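Skesier Hand-Held Demonstration Gripper

Sold by Hodau. Reviewed for this listing by Yoga Ngui, 17th March.

We stock three tools for showing a robot a task by hand, and we are harder on this one than its maker would like. Skesier says anyone can record usable demonstrations "from the first squeeze." We doubt it. Our first 40 went in the trash, mostly for closing too fast and tilting the wrist.

What it does well: you hold it, you do the job, and the camera sees the fingers and the work together. It beats steering an arm by remote control for simple pick and place. For anything needing force, we'd still use the Lomidau remote set.

What to know before ordering
Fingers: two, dark matte, with screw holes. They mark easily. Replacement pair sold separately.
Camera: included. Shiny tabletops throw glare, so check your lighting.
Warranty: 16 months, fingers excluded.
Software: exports to Sitompul format only. A second format has been "coming soon" since February.

Tall, smooth objects are a fair test. Line up square, go in slowly, and leave a pause before you close. Slamet Chin on our support desk will look over 2 or 3 sample recordings for buyers, free of charge, and he will tell you if they're bad.

Returns accepted if unused. Ask about the training claims before you pay for the training package.
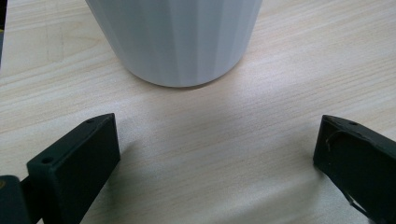
Fingers open, lined up with a fluted white piece on a wood-grain tabletop.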